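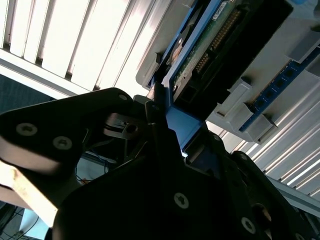 Home | Projects | Jobs | People | Contact

Search this site Enter keywords Go

Cell Keeper, part time (Mapplebeck workshop)

Rerudham is looking for one person to look after the Dulleo cell. Dulleo is our robot arm with a two-jaw gripper, and its work is to take apart used desktop computers and servers: drives, memory, cables. The cell has now done a little more than 2,000 pulls and it needs somebody who keeps it in good order every working day.

You will work 29 hours per week, starting in August. The day begins at 7:30 am with the check of the gripper. You tighten the socket-head screws on the finger plates, clean the fingertips and look over the wiring for rubbing. After every 1,000 cycles the fingers come off and the linkage is inspected, greased and measured. You write the result in the log book, also when there is nothing to report.

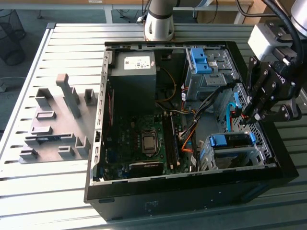
Reading time: 2 min

A large part of the job is the set-up. Each model of computer has its own program, and the tower must lie in the same position on the slotted aluminum table or the jaws will miss the drive caddy. You will teach new positions, change the printed fixture plate when the parts are different, and learn how hard to grip a thin cable. SATA cables are still our most common reason for a stop.

We ask for:
- some practice with hand tools and small electrical repairs
- patience for repeating the same test many times
- clear written English (it does not need to be perfect, mine is not)

A robotics diploma is welcome but not required. We teach you the Brultero control software in the first month.

To apply, send a resumé and one page about a machine you have repaired, with what went wrong the first time. Please write job number 552 in the subject line. Questions about the cell can go directly to Thịnh Kiều, who will also be your supervisor.

© Rerudham | Contact us | Privacy | Back to top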